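Textilkunde, Grundlagen der Bindung und Musterung
Handout zur Sitzung im Oktober: Karos und Streifen in Buntgeweben

1. Begriffe

Ein Buntgewebe entsteht aus Garnen, die vor dem Weben gefärbt wurden. Das Muster steckt also im Gewebe selbst und ist auf beiden Seiten vorhanden. Beim bedruckten Stoff liegt die Farbe dagegen meist nur auf der Oberseite, die Rückseite wirkt blasser. Der einfachste Test ist das Herausziehen eines einzelnen Fadens: Ist er durchgehend gleich gefärbt, spricht das für ein Buntgewebe. Wechselt die Farbe am Faden alle paar Millimeter, ist der Stoff bedruckt.

Kette: die Fäden in Längsrichtung, auf dem Webstuhl gespannt.
Schuss: die Fäden quer dazu, nacheinander eingetragen.
Rapport: die kleinste Einheit, aus der sich das Muster durch Wiederholung ergibt.
Schärbrief: die schriftliche Farbfolge der Kette mit Fadenzahlen.
Schussfolge: dasselbe für den Schuss.

Längsstreifen verlangen nur eine farbige Kette, Querstreifen nur einen farbigen Schuss. Ein Karo braucht beides. Sind Schärbrief und Schussfolge gleich und ist die Fadendichte in beiden Richtungen gleich, wird das Karo quadratisch. Weicht die Schussdichte ab, wird es gestaucht oder gestreckt. Bei geringen Abweichungen fällt das am einzelnen Karo kaum auf, beim Zusammennähen zweier Bahnen aber sofort.

2. Mischfarben im Karo

Wo sich Kette und Schuss derselben Farbe kreuzen, steht die Farbe rein. Wo verschiedene Farben zusammentreffen, ergibt sich aus der Nähe ein Punktmuster (Leinwandbindung) oder eine feine Schräge (Köper), aus der Entfernung eine Mischfarbe. Zwei Garnfarben ergeben drei Töne, drei Garnfarben sechs, vier Garnfarben zehn. Die Regel lautet n · (n + 1) / 2. Fünf Garnfarben kommen demnach auf fünfzehn Töne, und das reicht für ein sehr unruhiges Bild, wenn die Streifen ähnlich breit sind. Man arbeitet dann mit einem breiten Grundstreifen und schmalen Überkaros.

Komplementäre Farben (Rot und Grün) mischen sich im Auge zu einem bräunlichen Ton. Wer das vermeiden will, trennt sie durch einen hellen Streifen.

3. Rechenbeispiel: Muster 543

Das Muster 543 aus der Lehrmappe Brudetti hat in der Kette einen Rapport von 105 Fäden:

grün 30
weiß 6
rot 24
weiß 6
grün 30
schwarz 9

Die Kette hat insgesamt 1477 Fäden. 14 volle Rapporte ergeben 1470 Fäden, es bleiben 7 Fäden Rest. Beginnt man links mit dem vollen grünen Streifen, steht rechts nur ein grüner Rand von 7 Fäden. Das ist als Meterware zulässig, bei einem abgepassten Tuch aber unschön. Abhilfe: links erst beim 13. Faden des grünen Streifens einsetzen. Dann stehen links 18 und rechts 19 grüne Fäden. Der Unterschied von einem Faden wird hingenommen.

Leistenfäden sind in dieser Rechnung nicht enthalten. In der Mappe Braketti werden sie mitgezählt, die Angaben lassen sich deshalb nicht direkt vergleichen.

4. Karos im Haushalt

Tischdecken gehören zu den häufigsten Anwendungen. Üblich sind Baumwolle, Halbleinen und Mischgewebe mit Polyester, meist in Leinwandbindung. Mehrfarbige Karos gelten als unempfindlich, da Flecken zwischen den Farbwechseln weniger auffallen als auf einer einfarbigen Fläche.
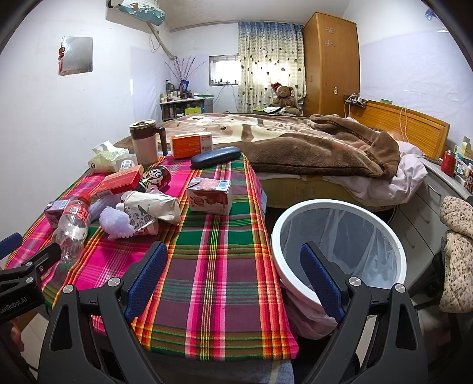
Für die Farbechtheit sind bei Haushaltswäsche vor allem Waschen, Reiben und Licht zu prüfen. Kräftige Rottöne bluten beim ersten Waschen am ehesten aus. Weiße Nachbarstreifen zeigen das deutlich, dunkle kaum. Geprüft wird mit einem ungefärbten Begleitgewebe, dessen Anfärbung anschließend mit dem Graumaßstab beurteilt wird.

Beim Zuschnitt richtet man sich nach dem Fadenlauf – beim Karo ist jeder Fehler sichtbar, weil die Linien sonst schräg zur Kante laufen. Verzogene Ware wird vorher feucht in Form gezogen. Für jede Naht, an der das Muster durchlaufen soll, ist bis zu ein voller Rapport Zugabe einzuplanen.

5. Aufgaben bis zur nächsten Sitzung

a) Schärbrief für einen Rapport mit vier Farben aufstellen, Überkaro höchstens 4 Fäden breit.
b) Alle Mischfarben des Entwurfs in einer Tabelle eintragen.
c) Rest und Randausgleich für 1477 Kettfäden berechnen.

Abgabe auf Karopapier, Farbstifte genügen. Die Stoffproben aus der Mappe Lamont bleiben im Raum.

Weitere Unterlagen
Leinwand, Köper, Atlas: Übersicht der Grundbindungen
Fadendichte bestimmen mit dem Fadenzähler
Hahnentritt und Glencheck
Faserproben: Brennprobe und Mikroskop

Kommentare (3)

webstube_imham
Muss die Schussfolge in Aufgabe a) auch angegeben werden oder nur die Kette?

Gast
Nur die Kette, so stand es an der Tafel. Schuss gleich Kette.

faden_und_leiste
Bei der 543 komme ich mit dem schwarzen Streifen in der Mitte auf ein anderes Ergebnis am Rand. Ist das auch erlaubt, wenn beide Seiten gleich breit werden?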